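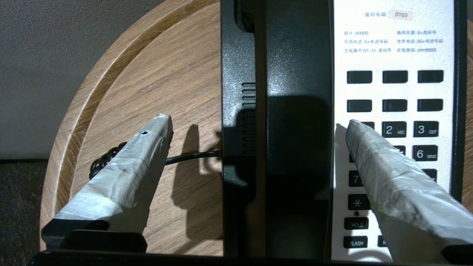

Taped fingers over the desk telephone, Dindlow cell.

The Dindlow cell is a robot arm, a two-finger gripper and a hotel-style telephone on a round bedside table. Helmut Görtz put it together in October, and I've looked after it ever since, so forgive me if this entry runs a bit long on the fiddly bits. It takes its name from the workshop at Dindlow where the first gripper was built. Its older cousin at Povberg has a plainer table and (I'm sorry to say) a much tidier logbook.

Setting up

The table goes in first, then the telephone, then the arm. I park the gripper above the phone and move it by hand to the far side of the table and back, watching the cables the whole way. Sleeving that hangs in loops looks untidy, but the wrist needs that slack when it turns, and tying it all up neatly was my first big mistake! Then I check the loops can't catch on the table rim. 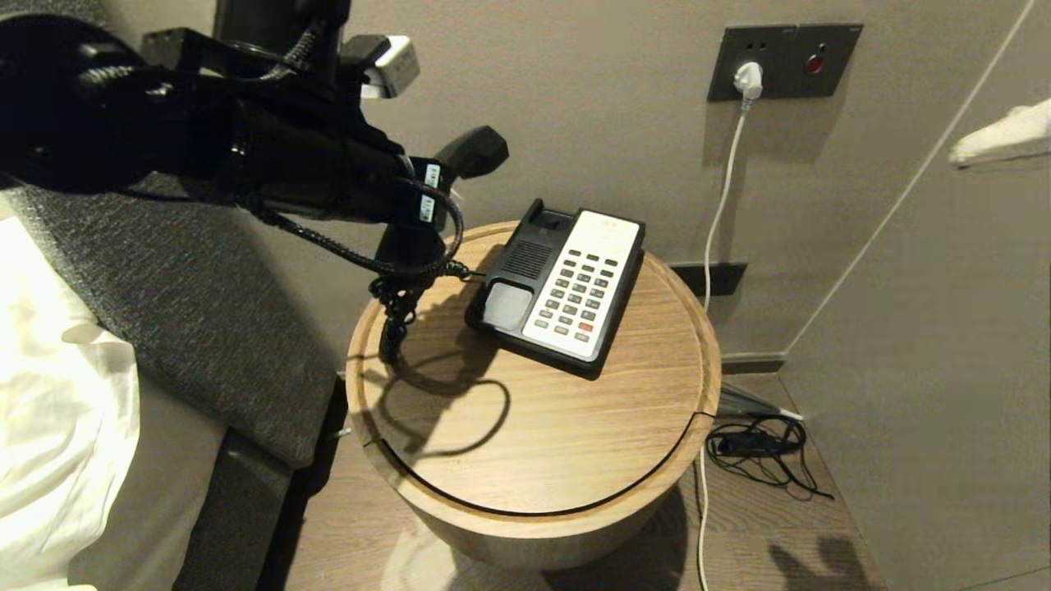
The arm at the bedside table, with its sleeved cables hanging in coils.

After that comes the Hemine routine, a slow run of 39 moves that Helmut wrote for checking reach. If it stops anywhere, I start it again from move 3, never from the middle — the arm remembers its last position badly.

Looking after the fingers

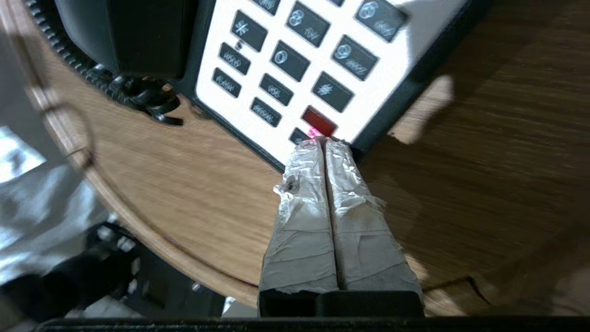
Wrapping is the job that eats my mornings. Bare fingers slide on glossy plastic, so each one gets several layers, pulled tight and smoothed towards the tip. Mine never stay smooth for long. With the two fingers closed side by side at the red key, you can see how creased the tape gets, with loose flaps along the sides and frayed strands by the small dark spot on the left finger. I trim flaps with nail scissors and leave creases alone. The last full set was logged at 2,041 presses, the one before it at a miserable 498, which I put down to a bad roll.

Grip checks

The Polat check is the other regular task: close on the handset, lift, hold, lower. I do it after every rewrap, starting with a light grip and adding a little at a time.
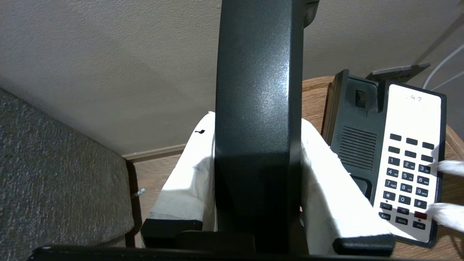

Handset held upright between the padded fingers, beside the phone base.

If the handset twists, I open the gripper and look at the padding before touching any settings. Nine times out of ten one side has bunched up more than the other. The spare rolls are in the drawer under the controller.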